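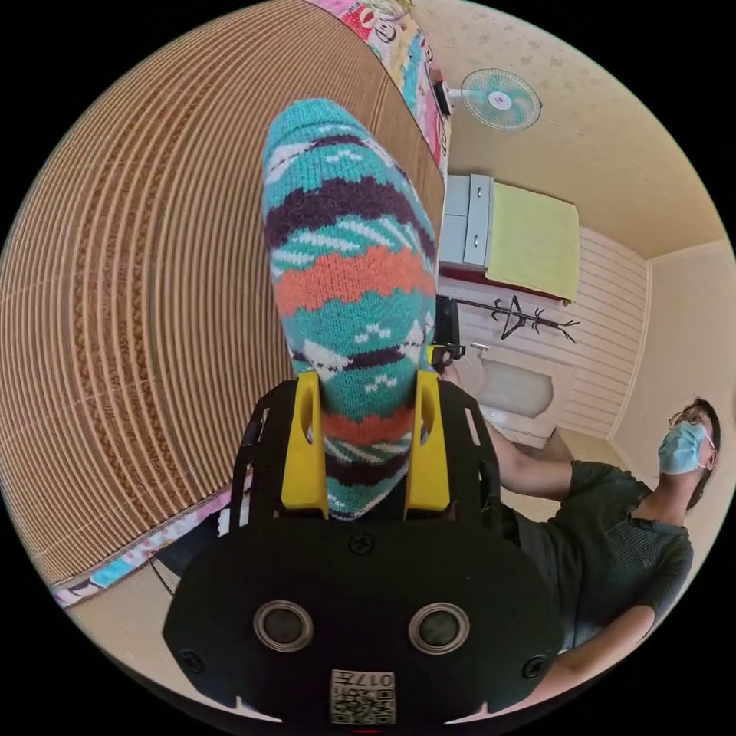

Knitted sock, toe up.

Questions I get about the Ondorine knit swap

I run this swap from my spare room, so forgive the slow replies (I do read everything!).

What can I send?
Anything knitted by hand or machine, as long as it's clean and has no moth holes. Socks go fastest, always. I had 68 parcels last December and I'm still finding tissue paper.

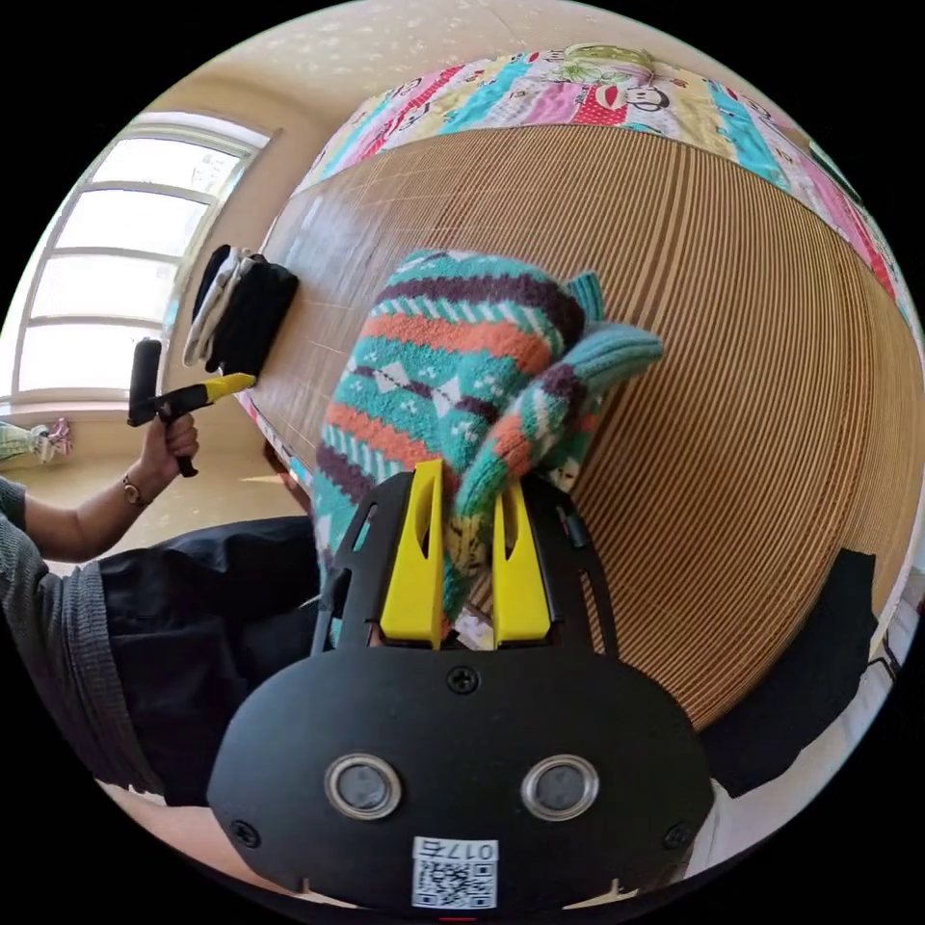
Issue 30

Do colors matter?
Send the loud stuff! Stripes, zigzags, teal, orange, whatever you've got. Plain gray is fine too, but it sits on my shelf longer.

How do I wash wool before mailing it?
Cool water, a little soap, no wringing. I roll mine in a towel and lay it flat overnight. Please don't hang a sweater, it'll grow to your knees.

Is there a weight limit?
500 grams per parcel, packing included. Most sweaters squeak by if you skip the box and use a mailer. 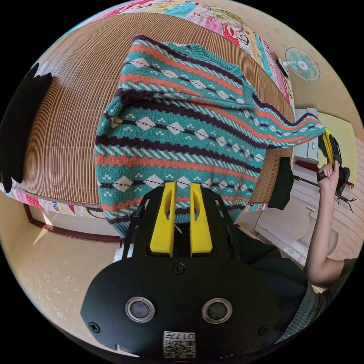 Gerardo Galli wrote in to say that his went over the limit by 60 grams and the Nargate post office charged him double, so weigh it at home first.

Can I get my item back?
Sorry, no. Once it's swapped it belongs to someone else, and I don't pass on addresses.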